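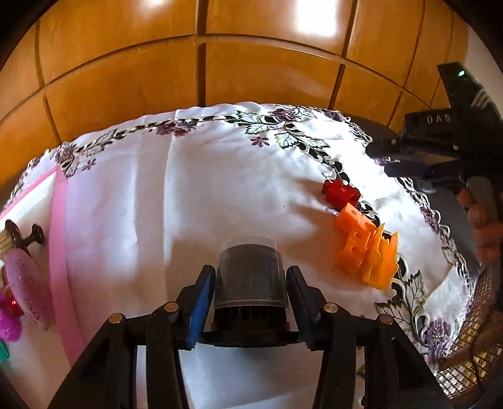

Black ribbed pot on the white tablecloth

How I get candle wax out of a tablecloth

Last updated: June 2023

I love candles at dinner and I am hopeless at putting them out properly. I blow too hard, wax goes everywhere, and the next morning I'm standing over the table with a cup of tea, feeling sorry for myself. So I've had plenty of practice at this!

First, leave it alone until it has gone completely hard. I know, it's so tempting to dab at it while it's soft, but you'll only push it further into the weave. If you're in a hurry, put a bag of frozen peas on top for a bit.

Then lift off what you can with the edge of a blunt butter knife. Go gently and hold the cloth flat with your other hand. I once used a sharp little paring knife on my favourite cloth (a big round one I bought on holiday in Jenonberg) and put a hole right in it, which I've since hidden with a very unconvincing embroidered daisy.

Now the fun bit. Lay the cloth on the ironing board with two sheets of kitchen paper underneath the mark and 2 more on top. Plain ones, please, no printed patterns. Set the iron to warm with the steam off and press down for a few seconds at a time. You'll see a greasy patch come through on the paper. Swap in clean sheets and keep going until nothing more comes up. Brown paper works too, and my neighbour Negin Mousavi swears by it, but I find it slower.

Plain white wax usually stops there. Coloured wax, and red especially, tends to leave a stain, so I rub in a little washing-up liquid with my fingertips, leave it while I do the dishes, and rinse from the back. Then it goes in the wash as hot as the label allows. Check it before it goes anywhere near the tumble dryer! If there's still a shadow, do the washing-up liquid again and give it another wash.

A few things I'd skip: boiling water straight from the kettle (messy, and I scalded my thumb), and a hairdryer, which took ages and blew crumbs all over the kitchen. And if the cloth is silk or an old lacy one from your gran, take it to a cleaner's and let them worry about it.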